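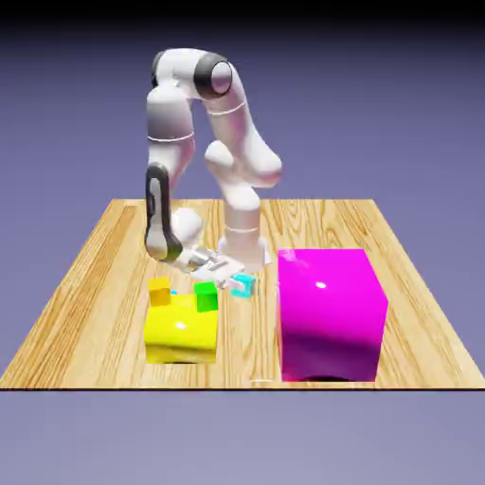 4. Recording your first demonstrations in the simulator

Okay, by now you have Kaltero installed, the hand controller paired, and the arm showing up on its table when you hit Load. If the window opens to a plain lavender background and no arm, go back to section 3 and redo the model path, since I get more mail about that than about everything else put together. Everything below assumes Kaltero as it stood in January 2026. Older builds have the Record button in a different menu and save to a different folder.

The task we'll use is called Brudik. I picked it for this guide because it's small and you'll get a usable recording on your first afternoon. There are small cubes on the table and a couple of much bigger boxes, a yellow one and a magenta one, and your job is to drive the gripper to the cyan cube, pick it up, and set it down on the patch of table you chose as the goal. The big boxes are obstacles. You'll bump them. I still bump the magenta one, because it's tall and it sits right where I want to swing my elbow (the robot's elbow, I mean, although I've banged my own on the desk too).

4.1 Before you press Record

1. Open the Brudik task and click Reset once. The arm should fold itself up into its tall home pose with the gripper pointing down at the tabletop.

2. Set Speed to 3. The slider goes to 10, and at 10 the wrist moves faster than you can think. Leave it alone until you have a few dozen clean runs saved.

3. Under Goal, click a spot on the wood. Keep it well away from both big boxes for now.

4. Turn on Clutch Mode. With it on, the arm follows your hand only while you hold the side button. Let go, move your hand back somewhere comfortable, squeeze again, carry on. I did my first week without it and my shoulder was not happy with me.

5. Do one full practice run with recording off. Really do it! The first run after a reset always feels strange in the hand.

Note: If the arm moves left when you move right, your view is from the front of the table and the controller is set to the robot's side. Go to View > Controller Frame and choose Match Camera.

4.2 Driving to the cube

1. Press Record and wait for the red dot. Anything you do before the dot shows up is lost.

2. Squeeze the side button and bring the gripper over the cyan cube, staying a bit high. Get the position right from up there first. Correcting sideways when the fingers are already down among the cubes is how you end up knocking the green one off somewhere.

3. Twist your wrist until the two fingers line up with opposite faces of the cube. It doesn't have to be perfect. If you come down on the corners, though, the cube will spin out as you close, and that run is done.

4. Lower straight down, slowly, until the fingers are on either side of the cube. I like to orbit the view here with the right mouse button, because from the front it's very hard to judge depth, and a gripper that looks like it's straddling the cube may be sitting a little in front of it.

5. Pull the trigger and hold it. Count one beat before lifting. That little pause shows up in the data and the trained policy picks it up too, so make it the same length every time if you can.

Caution: Don't push down with the fingers against the table. The simulator will let you, the arm joints will fight it, and when you finally let go the whole arm pops upward. On screen it's just funny. If you later play that same recording back on a real arm, you can bend a finger or hurt somebody standing close.

4.3 Placing and finishing

1. Lift until the cube clears the tops of the boxes you need to pass. Over the yellow box that's an easy hop. For the magenta one I'd go around.

2. Come down over your goal spot and stop just before contact. Ease down the last bit.

3. Release the trigger, wait a beat, then go straight up before you go anywhere else.

4. Press Stop. Kaltero asks whether to Keep or Discard.

What should you keep? My rule is that wobbles are fine and rescues are fine. If you miss the grasp, back off, and get it on the second try, keep that run, because the policy needs to see what recovery looks like. Discard it if you dropped the controller, walked off in the middle, or shoved one of the big boxes.

4.4 How many is enough

My own Brudik set has 58 kept runs, and that was plenty for a policy that finds the cyan cube from most starting positions. I recorded it over six sittings. Short ones are better! After a while I get sloppy on the approach, and I can see it when I play things back.

Turn on Shuffle Cubes after your first ten runs. It moves the small cubes on every reset and leaves the big boxes where they are. If a cube ends up tucked behind the yellow box where the gripper can't reach it cleanly, just reset again.

4.5 If something goes wrong

Arm freezes in the middle of a run: you've driven it to a joint limit. Release the side button, press Home, discard.

Cube sticks to one finger after release: open the trigger all the way. The Rolteck controller has a stiff spring and a half release reads as closed.

Playback looks jerky but the recording felt smooth: check that Playback Rate matches Record Rate. They're on separate tabs, sorry.

File won't open in Skála: export again with Legacy Timestamps ticked. Section 6 covers the rest of the export settings.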